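Call for Participants: Student Exchange Study, Fall Intake

Sulel is looking for international students to take part in a study of first-year life abroad. We want to hear from people who moved to another country for a degree and who live in student housing at the Midtbø campus. The study covers language learning, friendships with local students, and the move from the first semester to the second.

Who can apply

You must be 18 or older, enrolled full time, and within your first two years of study in the host country. Exchange students staying for one semester are welcome if they arrived in April or later. You do not need to speak the local language. Interviews are held in English, and interpreters can be booked for other languages.

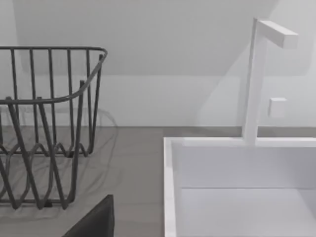
Dish rack and sink, computer rendering.

What you will do

Participants complete an online survey, keep a short weekly diary for nine weeks, and attend two interviews of one hour each. The diary can be written or recorded on a phone. Questions deal with classes, shared meals, housing, part-time work, and contact with family at home. You may skip any question.

Interviews take place in Room 254 of the Ziso building or by video call. Evening times are available during exam periods.

Payment

Each participant who completes the study receives 2000 kroner, paid by bank transfer after the second interview. Those who leave early are paid for the parts they finished. Travel within the city is refunded with a receipt.
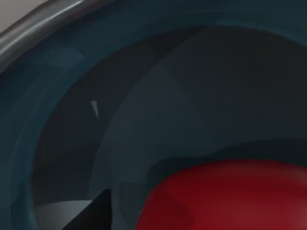
Sulel | Student Mobility Research Group

Privacy

Names are removed from all diaries and transcripts before analysis. Your university will not be told whether you applied, and taking part has no effect on grades, visas, or scholarships. Recordings are deleted when the transcripts have been checked. You can withdraw at any time before the report is written.

How to apply

Fill in the form on the Tikeo portal and enter study number 3608. Include your program, your year of study, and the month you arrived. Do not send passport copies or residence papers. Applications close June 19, 2026. Selected applicants will get an email with a consent form and a choice of interview times. If you need step-free access or other arrangements, note this on the form.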